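Lodhi LM-2 golf launch monitor: a winter and spring on the range

Reviewed by Dean Entwistle, August 2025

The LM-2 is a dual-radar launch monitor that sits behind the ball and reports carry, total distance, ball speed, club speed, launch angle and an estimated spin rate. Lodhi sells it to club golfers who want numbers from practice sessions but don't want to pay for a camera-based unit. I used it from May onward at the Lunville range and in a garage net, over 1,102 logged shots.

Setup

The unit has to stand behind the ball on the target line, with the base level. The built-in bubble is small and hard to read in low light, so I ended up using a phone level. Alignment is done through the app, which draws a line over the phone's camera view. A two-degree error in aim shows up straight away as a two-degree error in start direction, and the software has no way of catching it. Allow five minutes for the first session and one or two after that.

The app asks for altitude, temperature and ball type. Temperature has to be entered by hand. It should be remembered between sessions and it isn't. 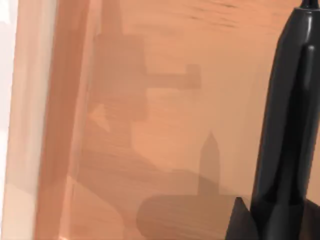

Black on pale timber, close up.

Accuracy outdoors

Kelly Lightfoot, who teaches at Hudstead, let me run the LM-2 beside her studio unit for an afternoon. We hit 243 balls between us, from wedge to driver, all with the same model of premium ball.

Ball speed was the strongest figure. With irons it stayed within 1 mph of the reference on nearly every strike, and within 2 mph with the driver. Carry followed it closely on straight shots. Once the ball curved more than 12 metres off line, the LM-2 began to read long, usually by three to five metres, and it read longest on a high cut. Players with a steady shape can allow for that. Players with a two-way miss can't.

Club speed is less settled. The radar sometimes picks up the shaft on a steep wedge swing and returns a figure that is plainly too low, which then inflates the smash factor. Any wedge reading above 1.35 should be thrown out.

Spin is an estimate outdoors and the manual says so. With a 7-iron it was good enough to tell a thin strike from a solid one. With the driver it flattered me by several hundred rpm, and I would not choose a shaft on the strength of it.

Indoors

The garage results were weaker. Lodhi specifies a minimum of 2.4 metres of ball flight before the net, and my garage gives slightly more than that. Launch angle became erratic below 50 metres of carry, and short pitches were missed altogether if the ball left at low speed. Full swings were recorded reliably. Metallic stickers on the ball improved the spin figure noticeably, although they wear off after a dozen or so strikes into the net and are sold only in sheets.

Software

Session data exports as CSV with sensible column headings. Dispersion plots are clear, and averages can be filtered to drop mishits.

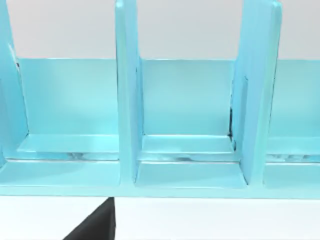

Filtering has one fault that matters: it works on the whole session and won't save per club, so a cut-off that suits the driver removes good wedge shots. Eluned Yorath, who plays off four and borrowed the unit for a fortnight, gave up on it and did her gapping in a spreadsheet. Her wedge chart was better than the one the app produced.

There is no subscription for the basic figures. Simulated courses cost extra — I tried two, and the putting is not worth the bother.

Battery and build

Battery life was a little over six hours in mild weather. The charging port cover is a loose rubber flap that will go missing sooner or later. The tripod legs flex on soft turf, and on a windy day I pegged one down. The Brendis, which is the obvious rival at this price, has a better stand and a brighter display but a poorer carry figure in my testing, particularly with long irons.

Verdict

Recommended for outdoor iron and wedge practice, and for anyone gapping a bag at the start of the season. Not recommended for driver fitting or for a short indoor space. A firmware update to the club filter would move it up a grade.

Score: 7.5 out of 10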